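A Place for Everything: Table Setting and Clearing in a Shared Student Kitchen

Project report, Home and Everyday Design, Plorcombe

Submitted Thursday, March 12, 2026

Summary

Our project looked at what happens to plates, forks and spoons between the end of a meal and the moment somebody finally puts them away. In Ellard, the hall where we live and eat, that stretch can run to several days. We wanted to know whether a marked table and a tray would shorten it. They did, a bit. Most of what we learned concerned tape.

Background

The kitchen at Ellard serves 9 rooms. It has one sink, one drying rack and a long table that everybody agrees is for eating and everybody uses for storage. In October we kept a log of the table for six evenings, writing down what was left on it after ten o'clock. The winner was the spoon. Spoons were left on plates, under plates, in mugs and once in a shoe, which we recorded under "other."

The course reading on kitchen layout is mostly written for people with drawers. We have one drawer, and it sticks. So we set aside storage and asked a smaller question: if the table itself shows where the dirty utensils should go, will people put them there?

Method

We covered a tabletop with brown paper and marked it off in blue painter's tape. The paper was cheap and the tape peels without taking the finish with it, or so the label on the roll says. The tape lines make a grid, and each cell can be given a job. We tried two layouts. In the Cavix layout (named after the snack company on the box we sketched it on) the plate goes at the left and the tray goes toward the back, near the middle. In the Verstraete layout, named after the street with the good bakery, the tray sits directly in front of the diner and the plate has to fit in wherever it can.

The utensils were plastic, for reasons of budget and floor tile. We settled on one place setting, a round off-white plate with a green spoon and a yellow fork, and a mint-green tray to receive the utensils. The mismatched colors were a small gift, as it let us write "yellow left behind" in the log and know exactly what we meant.

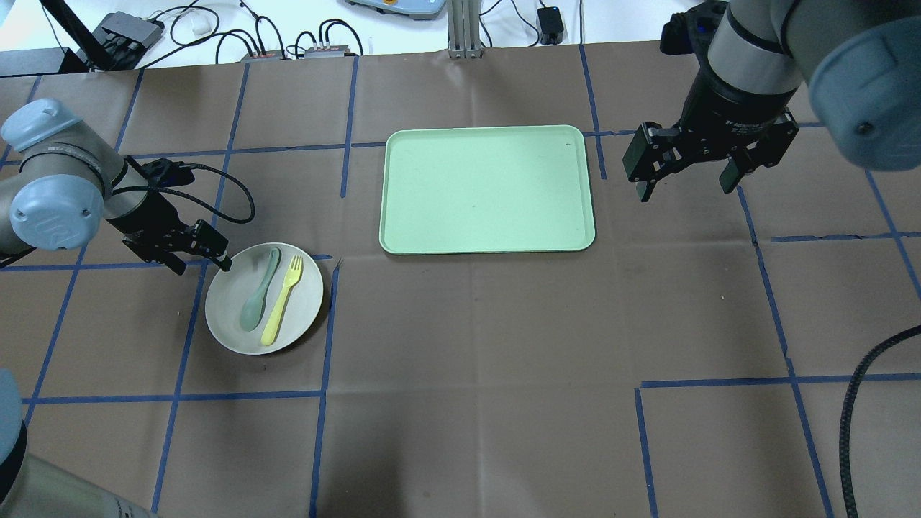 Reading time: 6 minutes

The Cavix layout at the start of a trial is a hopeful thing. The spoon and fork are on the plate, the tray is empty, and the distance between the two is short enough that no reasonable person could object to it. We ran the same start every time: utensils on the plate, nothing in the tray, and the instruction "please clear up as you normally would." That last phrase was a mistake, and we come back to it below.

We left the grid lines unlabeled for the first half of the trials. For the second half we stuck a small note beside the tray reading "forks and spoons." We had a longer version of the note with a drawing, but the drawing looked like a rake.

Results

Across both layouts we logged 83 clearings. The Cavix layout did better. People tended to slide the plate a little, pick up the fork, and then carry on to the spoon while they were at it. With the Verstraete layout they moved the tray out of the way first, ate, and then forgot the tray existed. One tester put the whole plate in the tray, utensils included, and was very pleased with himself. We counted it as a clearing after an argument.

The note made less difference than the tray's position. Several testers read it aloud in a funny voice and then did what they had been going to do anyway.

The tape had an effect we had not planned for. People lined things up with it. Plates got nudged until they sat inside a cell, even when they were too big for one, and two testers squared the tray to the nearest line before putting anything in it. Nothing in our instructions asked for this. In the kitchen upstairs the same people will balance a saucepan on a loaf.

Problems

"As you normally would" turned out to cover a wide range of behavior, including walking away. Next time we would say "clear the plate" and accept that we are being bossy.

The tray's raised rim is good at keeping utensils in and also good at hiding a teaspoon from anyone sitting down. Brown paper holds on to sauce. We changed it twice and should have changed it more – the later log entries have a smell.

Recommendations for Ellard

Put one tray on the long table, toward the back and near the middle, and leave it there. Tape a line around it. Skip the note. Fix the drawer.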